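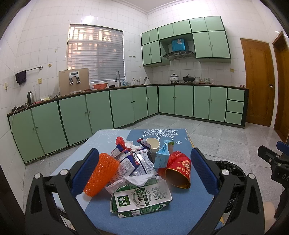
May, pulp notebook. Batch 3076, carton and cup stock

Started 8.40. Aim is the same as last batch, get a sheet out of coated board that doesn't go to fluff when you fold it. Office ledger paper still the control.

Stock: milk cartons and paper cups only. Tissue is out, fibre too short, it just greys the vat. Wrappers and mesh sleeves out, obviously. Printed cups go in a separate tub from the white ones, the red bleeds (see Luana's pink sheets, still on the wall).

Weighed in 800 g dry, torn by hand to thumbnail size. Rinsed cartons first, two changes of water. Anything that still smelled of milk got a third.

Soak

Hot tap water, lid on, overnight in the grey tub. Anderson wanted washing soda in from the start. I put it in half only, tub B, so we can see. Tub B this morning: film coming away in whole skins, lovely. Tub A: have to pick at it with a fingernail. So he's right and I have told him.

Film skins dried and weighed with the fines off the sieve, didn't split the two, should have. Do it seperately next time.

Beating

Stonari beater, roll up high for the first ten minutes, then down a quarter turn. Noise at the bearing end again. Greased it. Still there but less. Nivaldo to look before anyone does a long run, please don't start it on an empty trough.

Jar test at 20 min: clots, still bits of film like fish scales. At 40: much better. At 55: even cloud, a few specks. Stopped there. Last batch went to 90 and the sheets shrank and cockled, no gain in strength that I could feel.

Put it through the coarse sieve twice. Slow. My hands went blue with cold, someone has moved the gloves.

Fibre recovered, dried sample scaled up: 638 g. Higher than I expected from coated board. Not sure I trust it, the sample was a bit damp in the middle when I took it off the radiator. Repeat.

Sheets

Small mould. Katel felts, the new ones, they shed for the first few pulls so expect hairs. Old blankets are better for couching but there aren't enough.

First pulls too thick at the near edge. I tip towards myself, always have. Elaine stood over me and said shake sideways before draining, and after that they were level. Added 500 ml of pulp to the vat after every third pull, that kept the weight steady enough.

Lost two on couching, both from tub A stock. Corner lifted and took the middle with it. Tub B stock let go clean every time.

Pressed in the Tilometti, two goes, changed felts between. Don't overtighten the left screw, thread is going.

Drying: half on boards, half hung. The hung ones have curled already. Board ones flat but they've picked up the grain, Iolanda likes it for covers, I don't for anything you have to write on.

Sizing

Gelatine, weak, brushed. Ink still feathers on one side, the top one. Either brush twice or go back to dipping. Did one offcut with the starch from Magalhães that's been in the cupboard since I started here: stiff, bit yellow, ink sat up nicely. Worth a propper test.

Fold test, by hand, same crease back and forth till it gives. Carton sheet beats the ledger control easily. Cup sheet about level with it. Tub A and B no difference once it's a sheet, so soda only saves picking time.

To do

Rinse beater trough, film sticks under the roll
Order soda
Nivaldo, bearing
Weigh skins and fines apart
Luana wants the white cup stock kept back for the lamp shades, tub marked L
Try carton and ledger mixed half and half

Left 17.50, boards still damp, window open a crack.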